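The **Brerkus seating fault** is a recurring failure in Sandov, a simulated robot arm trained to fit flat shapes into a cutout board. The arm would release a piece while it was still turned a few degrees off its hole, then log the placement as complete. 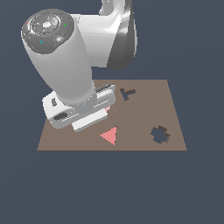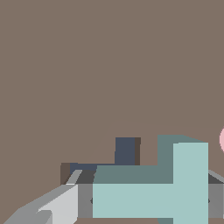
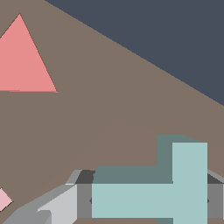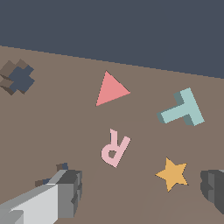
*Rendered views of the shape-sorting task.*

Sandov's developers blamed a rounding error and claimed a fix after 2,000 trials — all of them simulated. Version 3 still showed the fault on 2 shapes. No test on a physical arm has been published.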